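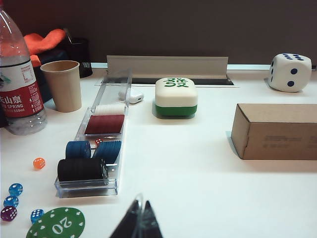 Sunday, late afternoon

Finally got round to the chip set for the Umideck games night. I'd been putting it off for weeks, and it was rather a nice job once I'd settled in with the radio on. Hiebert's old inventory says 917 chips across all the sets, and I'm not going to argue with it today.

Sorting by colour first, value second. In this set the black ones are the 100s and the blues are the 50s, and I do like how clearly they're printed.

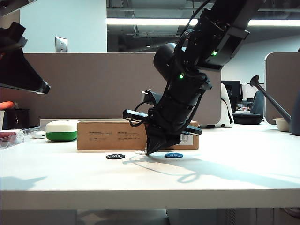 I've also decided the acrylic tray is the one to keep using, as you can see every colour at once through the sides. The little red die can live in with the chips - it always ends up there anyway. Cosen asked for a spare set by March, so I'll have to look out shelf bin 159 and see what's lurking.

The white 5s are hard to spot on a white table, so please check for strays before you wipe down.
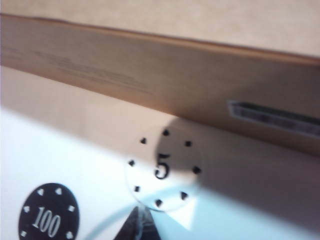 Still to do

Write the values on a card for the lid. Ask Flusside about felt, something dark this time.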